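Kit corner: a month with the Tarerel two-arm bench

If you read the December 2022 issue you'll know I'd been grumbling about wanting two arms on one bench for ages, and Cliltorent finally agreed to let me have a Tarerel on a trial lease. The bill for the first month came to $236, with delivery on top, and I have to hand it back in January, so I've been squeezing in as much time with it as I can.

The setup guide is 18 pages and I'd say four of them matter. Read the part about squaring the arms to the rail, read it again, and then go do it with a cup of coffee in hand. I skipped it the first time (of course I did!) and spent an evening wondering why the left arm kept landing short of where I'd sent it. Once that was sorted I started on small pick-and-place jobs, and paint bottles have become my favorite thing to practice on. They're light, they tip over if you look at them funny, and the caps are a real test of how gently the fingers can close.

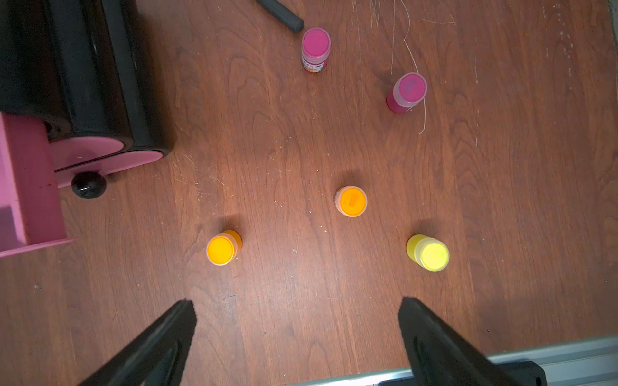 Coming in on the paint bottles, as seen from the wrist.

The wrist camera is the part of the kit I'd pay extra for. I used to line everything up from an overhead view and then nudge, nudge, nudge. With the close view I can tell pretty quickly when I'm coming in at a bad angle, and backing off for another go takes no time at all. My only gripe is that the fingers are broad, so when things stand close together you have to think about which one to go for first. Awuor Mfinanga in our group has tried the slimmer Singhal fingers on hers and likes them a lot, but they're sold separately and I'm trying to behave myself.

Driving both arms together is where I slowed way down. My hands want to mirror each other, and the jobs I want to do mostly don't work that way. I've settled on parking one arm while I set up the other, then bringing them in together at the end. It's a bit plodding, but I bump into things a lot less!

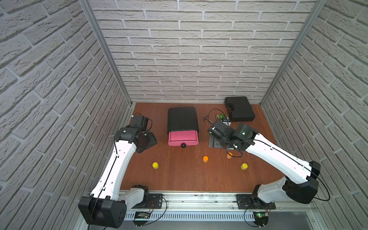 Can you lease it with just one arm to start?
Cliltorent rents the single-arm version on the same terms, and you can add the second arm later as long as you took the full-width rail at the beginning.

Software next. The Sokstead app that comes with it saves every run you make, and I'm up to 2,533 of them, a good many of which are me missing a cap. You can name them, but only one by one, and the search box ignores anything with a dash in it. I've sent in a note about that. Playback is lovely though, and being able to slow a run down has taught me more about my own bad habits than the guide did.

Would I keep it? I think so, yes, if the monthly rate stays where it is. Next up I want to get better at drawers, which need a light pull and a lot more patience than I've shown so far.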